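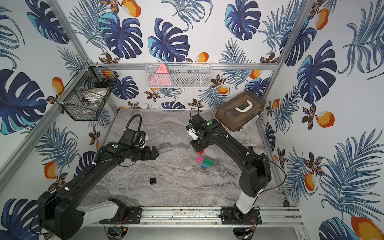 Gray marble-patterned top against a tropical-print wallpaper.

Ondent Penetrating Stone Sealer, 500 ml bottle, water-based

Ondent sells this sealer for marble, limestone, travertine and unpolished granite. I used it on a honed marble kitchen counter, a limestone window sill and a set of loose marble offcuts supplied by Kwok-wai Hsieh, who runs a small fabrication shop and wanted them back only if they were still clean. Most were not.

Packaging and contents

The bottle is a squat HDPE container with a flip spout. The spout dribbles when the bottle is more than half full, and the fluid runs into the molded recess under the cap, where it dries to a white crust. Decant into a tray. One lint-free cloth is included and is too small to be of use on anything larger than a sill. The instruction leaflet is a single folded sheet with legible type and a coverage table, but the table gives one value for marble and does not separate honed from polished. Honed stone takes noticeably more fluid.

Application

The leaflet calls for a clean, dry surface, one flooding coat, a short dwell, and removal of the excess before it hazes. A second coat goes on after 60 minutes. I applied it with a flat microfiber pad in overlapping passes. The fluid is thin and levels well, with a faint odor that clears with a window open. Dwell time is the part to watch. On polished offcuts the excess began to tack well before the stated limit, and two pieces needed a solvent wipe to get the haze off. On the honed counter the stated time was fine.

Vertical faces are harder. The sealer runs, and it collects on the lower edge of a drop front as a line that has to be chased with a dry cloth. Kuo-hua Mok, who seals vanity tops for a living, applies the product to the pad and not to the stone on any vertical surface. I adopted that method for the sill returns and had no further runs.

Check what you are sealing first. A penetrating sealer does nothing for a printed laminate or a fully resin-bound surface, since there are no pores for it to enter, and the residue dries as a film. The water drop test is adequate: leave a few drops on an inconspicuous spot, wipe, and look for darkening. If the surface does not darken, put the bottle away. A marble pattern tells you nothing about absorption.
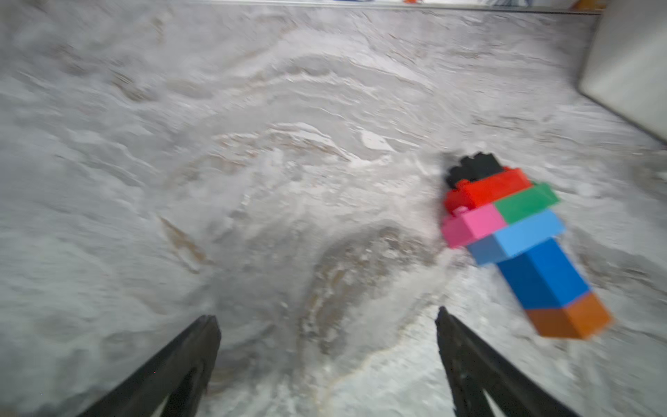

Color change was slight on everything I treated. The white marble offcuts showed none I could detect under daylight. The limestone darkened by a small amount after the first coat and by nothing further after the second. Anyone who wants a "wet look" should buy an enhancer. Ondent sells one, and the two labels are similar enough that I would read them twice.

Stain results

I let the treated offcuts cure overnight, then put olive oil, black coffee, red wine and yellow mustard on separate areas, with an untreated piece from the same slab beside them. After 4 hours the pieces were rinsed and washed with a neutral cleaner.

Oil: no mark on treated stone, an obvious dark ring on untreated.
Coffee: no mark on treated, light tan stain on untreated.
Wine: no color on treated, but a dull spot where the acid had etched the polish.
Mustard: faint yellow on treated, strong yellow on untreated.

The wine result is normal. No penetrating sealer prevents etching on calcite stone, and the leaflet does say so, in the last paragraph and in smaller type than the rest. It belongs on the front label.

Comparison

The Brerniseo solvent-based sealer performed better against mustard and equally on the others. It also smells strongly enough that I would not use it in an occupied kitchen. It is more forgiving on dwell time, and the pour spout is better made. For interior work I would still pick the Ondent - the cleanup is with water and the room can be used the same evening.

Durability

After several months of daily wiping the counter still beads water everywhere except beside the sink, where drops now leave a slight shadow after ten minutes or so. I will recoat that strip only.

Verdict

Good stain resistance, little color shift, poor spout, incomplete coverage table. Recommended for honed marble and limestone indoors. On polished stone, shorten the dwell and test on a scrap.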